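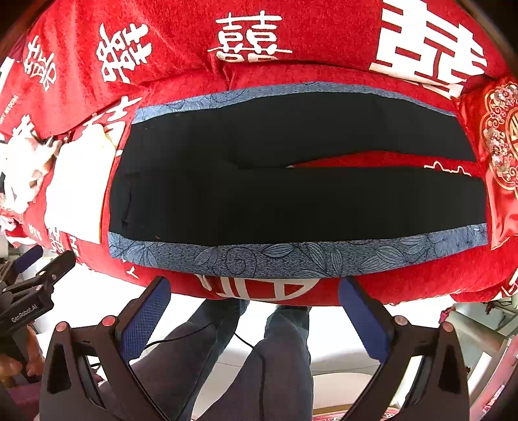 How often should you wash a quilt or doona that always has a cover on it?

Twice a year is enough for most beds, once at the end of winter and once before it goes back on in autumn. The cover is a different matter and should go through the wash with the sheets. If somebody sleeps under the quilt without a top sheet, wash the cover weekly.

Before you wash

Read the care label first. Wool and silk fillings are often marked dry clean only, and a hot cycle will felt wool past saving. Polyester and most cotton fillings can be machine washed. Down can usually be washed too, but it needs a big drum and a lot of drying time.

Check the seams and mend any gaps with a short running stitch. A small hole in a down quilt will empty a surprising amount of filling into the machine.

Treat marks while the quilt is dry. Push the filling away from the stain, pinch the shell fabric and dab it with cool water and a drop of dishwashing liquid. Rinse that patch before the whole thing goes in.

Will it fit?

The quilt should go into the drum without being forced, with a hand's width left over at the top. Most home front loaders will take a single or a light double. Queen and king sizes are better done at a laundromat in one of the large machines. An 18 kg washer handles a king with room to spare.

Washing

Use cool or warm water, a gentle cycle and half the detergent you would use for a full load of clothes. Too much soap stays in the filling and makes it clump. Leave out fabric softener. Add an extra rinse if the machine offers one.

Deep reds, navy and black should be washed on their own for the first 2 or 3 washes. Test the colour beforehand by pressing a damp white cloth on an inside seam. If the cloth picks up dye, use cold water only and take the quilt out as soon as the cycle ends. Printed covers go in inside out. So does anything with a pile, such as velvet or fleece, which will otherwise flatten and collect lint from the rest of the load.

Drying

Lift a wet quilt from underneath with both arms. Hanging it by one corner drags the filling down and can tear the stitching.

On the line, spread it over at least two wires so air can get through the middle. Bright colours should dry in the shade. Turn it every couple of hours and give it a shake each time.

In the dryer, use low heat and a couple of clean tennis balls. Stop the cycle every half hour, pull the quilt out and break up any lumps with your fingers. It will feel dry on the outside long before it is dry inside. Once you think it's done, leave it over a chair overnight and feel it again in the morning. A quilt put away damp will go musty and may grow mould.

Storing

Use a cotton bag or an old pillowcase. Plastic traps moisture. Fold loosely, keep it off the floor and don't stack heavy things on top. Refold it along different lines now and then, particularly a velvety one, as creases in pile fabric can become permanent.

Cedar blocks help keep moths off wool. Sand them lightly when the smell fades. In humid areas, air stored quilts on a dry day in August, before the weather warms up.

Last updated 9 Apr 2020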